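Review: the Farkgate practice kit for kitchen robots, good practice edition

Farkgate sells this kit to teams who must write safety rules for a gripper before it touches a real kitchen. You receive a simulated kitchen, a rule book of 50 pages and a checker which reads your logs. I have used it since July at Stodness, with my colleague Monique Marchal.

Close approach

The rule book is strict here. Before the fingers close, you must write down every object near the target, and the distance you want to keep. The default is 30 mm. I find this sensible on a crowded worktop, with a dark rounded thing between the fingers, something white on the left and an angular one on the right.
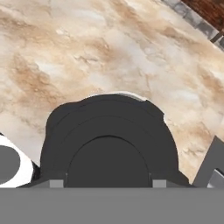
Start position and view

Rule 20 asks for a clear start: fingers open, nothing held, and the whole working area in view of the wrist camera. The kit's kitchen is good for this test - the marble worktop is long, and the brick wall and the wooden cupboards help you to judge the direction. My complaint is that the rule does not say what to do with handles. Monique has added a line for them in our own copy, and I think Farkgate should do the same.
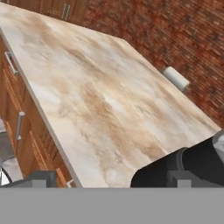

What I liked less

The checker is slow. One log of 528 steps kept us waiting through a coffee, and the error messages send you to the wrong chapter of the book. The Moulin kit is faster, but its rules are thin and it has no part on shared kitchens.

I would buy it again for a small team. If you already have your own written procedure, ask for the rule book alone - they sell it separately.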